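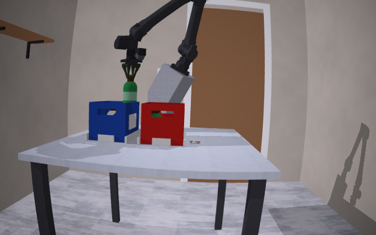
Brunura twin-arm sorting cell
Setting up and looking after your cell

Thank you for choosing the Brunura, or for thinking about it, which we're nearly as pleased about. It's a two-armed cell for moving bottles, boxes and other everyday goods in and out of crates, and it settles in very happily if you give it a decent start.

Before anything is bolted down, please run the whole job in Mrema, the planning software that comes with every cell. Put your table and crates in where you mean to have them and let both arms work through a full cycle. The thing to watch is the upper links, as they can cross when the arms are working side by side. If they come closer than 60 mm, move a crate along a little and try again – it costs you nothing at this stage!

Crates go next to each other towards the back of the table, with their labels facing forwards. Tall, narrow-necked bottles are best held by the neck, and boxes by an upper corner or edge, so they can be tipped into a crate at an angle.

Looking after it
Wipe the gripper fingers with a soft, dry cloth at the end of each shift. Every 675 hours, check the wrist fixings and run the homing routine on both arms, left one first. If an arm comes back more than 3 mm out, don't be tempted to correct it in the software – ring us and we'll talk you through re-seating the wrist.

Spares
Finger set, one gripper: £285
Wrist service kit: please ask

Spares are packed at our Dridley workshop. Maureen Bloxham looks after the service desk and is always glad to hear how people are getting on, so do have your serial number handy and give her a call. The workshop closes for a fortnight in August.

Page updated April 15, 2025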